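Bench Assembly Technician, Fixtures and Task Boards
Akum - Firkivon workshop
Reference 2196

Akum builds and maintains small assembly boards, test fixtures and fitted-part sets. The Firkivon workshop has an opening for a bench assembly technician to prepare boards, check part fit and keep the part sets in order between uses. The position is full time and starts in December.

The technician reports to the workshop lead and works at one of 4 benches. Most of the work is done standing or on a high stool, with parts that can be held between two fingers. The job does not involve sales, customer visits or night work.

What the job covers

The main product line is the Adjei board series. An Adjei board is a flat rectangular base that carries pegs, raised plates and cut-out holes, with outlines printed on the surface to mark where round parts go. Parts differ in height, diameter and color. A board is ready for use when every part seats and lifts out by hand without force, and when the printed outlines are clean and complete.

The work is divided into the following tasks.

1. Board preparation. Inspect the base for warp, chips and worn print. Clean the surface with the approved solution and a lint-free cloth. Set the raised plates and confirm that they sit flat on the base.

2. Part layout. Place the parts in the starting positions given on the layout sheet. Layouts vary from board to board. A gear-like part may start at the upper left with small pegs near it while the circular targets beside it are left open. The sheet always takes priority over memory or habit. 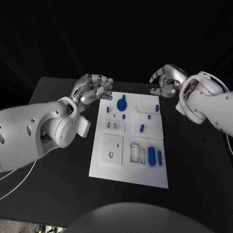 3. Fit checks. Insert and remove each peg by hand at the start of a shift and again after any part has been replaced. Record tight or loose fits by hole position. Do not sand or ream a hole without a signed work order.

4. Part replacement. Pull worn or cracked parts, match them against the drawing and draw new ones from stock. Blue and white parts are stored in separate drawers. A part that fails measurement goes in the reject bin with a tag stating the dimension and the reading.

5. Records. Enter each board check in Clirkov, the workshop's inspection log. Entries are made at the bench at the time of the check.

Required

- 2 years of paid work in bench assembly, fixture building, model making, instrument repair or a similar trade
- Ability to read a dimensioned drawing, including hole tolerances
- Regular use of calipers, pin gauges and a height gauge
- Near vision, corrected or not, good enough for small parts under bench lighting
- Ability to lift a boxed part set from floor to bench height

Useful but not required

- Experience with 3D-printed or machined plastic parts
- Experience writing inspection steps for other people to follow
- Basic spreadsheet skills

Hours and conditions

The shift runs from 7:30 a.m. to 4:00 p.m. with a half-hour unpaid lunch. Overtime is occasional and is agreed in advance. The workshop supplies hand tools, gauges and safety glasses - personal measuring tools may be used once they have been checked against the shop standards. The first 5 weeks are spent at a shared bench with an experienced technician.

Pay is hourly and set by experience. The range is stated at first contact.

How to apply

Send a resume and a one-page description of an assembly or fitting job you have done. State the parts involved, the tolerances and how the fit was checked. Drawings may be attached if you have the right to share them. Put reference 2196 on every page.

Selected applicants will be asked to complete a bench test at the Firkivon workshop. The test consists of laying out one board from a sheet, checking the fit of its parts and filling in a paper inspection form. Bench test time is paid at the starting rate.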